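Dokuda Community Help > Small Shops and Market Sellers > Stock and Display
Thread 1634
Viewed 674 times

How much should I do to fabric remnants before I sell them?

Veronika Hegedűs
Posted 19 January 2026

I took over the back third of my aunt's yarn store in Tinau last September and I sell fabric there. Most of it is on the bolt and gives me no trouble. The trouble is the remnants. I bought a lot of 200 pieces from a curtain workroom that was closing, all sizes from a big handkerchief up to enough for a pair of drapes. They came stuffed into trash bags and they look like it.

My problem is time. I started out pressing and measuring every piece, writing the size on a tag, and folding it neatly. I can do a handful in an evening and then a customer comes in, opens them all up, and leaves them in a heap. I priced the first batch by the yard and people argued with me over odd shapes. My aunt says to throw the rest in a bin with one price on it. I tried that for a week and the good linen went out the door for the same money as the polyester lining.

What I would like to know:

Do customers really care if a remnant has been pressed? I am asking about pieces like this one, which was the right width and had no stains, but it was all wadded up.

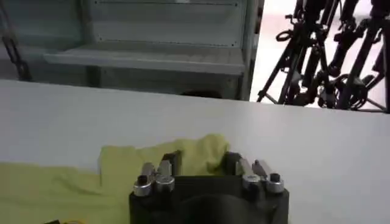
Yellow-green cloth, crumpled.

Should I wash them? I don't know how the workroom stored them and a few of the bags smelled musty. I have a home washer and no dryer to speak of.

I don't know the fiber content of most of them either. Is it all right to sell a piece as "unknown" or do I have to find out? I'm in a small town and I don't want to promise cotton to somebody and have them find out at the ironing board that I was wrong.

And is there any way of pricing them that doesn't take a calculator for each piece?

I have a steamer, an iron, a cutting table that I share with my aunt, and one free afternoon a week. Thank you.

Pavithra Nair

I sold remnants for years, first at a flea market and then in a shop, so I'll go through your points, though not in the order you put them.

Washing. Don't wash the whole lot. Most sewing people want to wash fabric themselves before they cut it, and a good many prefer it unwashed with the finish still on. Curtain fabric in particular may have a glaze or a backing that will not survive a home washer. Pull out the musty ones and hang them up somewhere dry with moving air for a few days. If the smell goes, sell them. If it doesn't go, try washing one of the cheap ones in cool water with an ordinary detergent and see what happens to it. Anything with visible mildew spots should go in the garbage. Don't let it sit next to the clean stock while you think it over.

Pressing. Customers care, but less than you do. Flat and square is what sells. A piece that has been shaken out, steamed quickly on a hanger and folded while it's still smooth will do fine. Full pressing with an iron is only worth the time on linen, silk, and anything big enough to make a garment from. For small cuts I gave up on it completely and never saw a difference in what came in at the end of the month. Let steamed pieces dry all the way before you fold them. I ruined a stack of sateen by being in a hurry.

Measuring. You can skip the exact measurement for the small stuff, but not for the large stuff. Put a strip of tape on your cutting table at each size break and lay the piece against it. It lands in small, medium or large and you're done. For anything over a yard, measure the largest clean rectangle and write that on the tag. Ignore whatever sticks out past the rectangle. That ended nearly all my arguments about odd shapes, because the customer was paying for the rectangle and getting the tail for nothing.

Pricing. Your aunt is half right. One price in one bin loses you the linen, as you found out. What worked for me was colored stickers. I had one color for lining and polyester, one for ordinary cotton and blends, and one for the good things. Each color had a small, medium and large price on a card by the register. Sorting by hand feel takes seconds once you've done a bag or two. You'll get a few wrong. Let it go.

Fiber content. I can't tell you what the law is where you live and you should look that up, or ask whoever handles your sales tax questions to point you to the right office. As a matter of practice, I labeled anything I hadn't confirmed as "fiber unknown" and said so out loud at the register. I never had a piece come back over that. The ones that came back were the ones I had guessed on.

You can do a burn test at home on a few threads if you want to narrow it down. Use tweezers, hold the threads over a metal sink or a dish of water, keep your hair tied back, and don't do it in the shop. Cotton and linen burn quickly and leave soft gray ash. Polyester melts and leaves a hard bead. Wool smells like burned hair. Blends will confuse you. It's good enough to decide which sticker to use but I would not print "100% cotton" on a tag because of it.

About the heap – people will open everything if they have to open it to see it. Fold so the pattern is on the outside and leave one selvage edge showing where they can feel it. I also kept a few scraps of the popular weights stapled to a card, and that cut down on the unfolding quite a bit.

Chettiar

Just use the bin. Life is too short. Take out the linen first and put the rest at one price. If it doesn't sell in two months cut the price in half.

Trullard

I agree with most of what Pavithra wrote, especially about the rectangle. I'd add something on where you put them, since you only have part of a store.

A deep bin is the worst place for remnants. Whatever goes to the bottom stays there until you empty it. Flat shelves are better, but then the stacks lean and the person who wants the third one down pulls out the whole pile. I'd look for slanted shelves with a lip at the front. Secondhand is fine. Stores that close sell their fixtures cheaply and most buyers only want the glass cases.

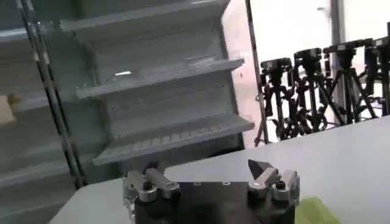 Light gray tiered display shelves.

Before you pay for anything like that, measure your own folded piece. I made mine all the same width by folding them around a piece of stiff cardboard and sliding the cardboard out. Mine came to 6 inches across and I could fit them in rows, standing on the fold like books, which meant customers could flip through them without lifting a stack. If your folds are all different widths you'll get gaps and they'll fall over.

Run your hand along every edge before you put cloth on a used fixture. A burr on a screw will pull a thread in something nice and you won't notice until somebody points it out. Wipe the shelves down too and let them dry. Old price label glue comes off with cooking oil and patience, then dish soap to get the oil off. Be thorough with the soap because oil on fabric is a stain you can't sell.

Keep the display out of the window. I had a row of navy cotton fade along the folds in a single summer and it went for rags.

On your one free afternoon, I would stop trying to finish the lot. Put out what will fit and leave the rest in clean boxes – not in the trash bags, they hold damp. Refill when there's a gap. Regulars come back more often if they think something has changed since last time.

One thing I disagree with Pavithra on is the small pieces. I quit selling those one at a time. I tied them in bundles by color with a strip of selvage and sold them to quilters, and the bundles went faster than anything with a tag on it. It depends on whether you have quilters.

Veronika Hegedűs

Thank you all. We have plenty of quilters, they come in for my aunt's sale table. I hung the musty ones on the porch and will see how they smell by the weekend. I had been measuring from the longest point to the longest point on the odd shapes, so that explains the arguments. I'll do the rectangle from now on.

One more thing if anyone is still reading. Does the sticker glue leave a mark on velvet? I have several pieces of that.

Pavithra Nair

Yes, it can. Use a paper tag and a small safety pin through the selvage for velvet, and roll it if you can. A hard fold will show in the pile.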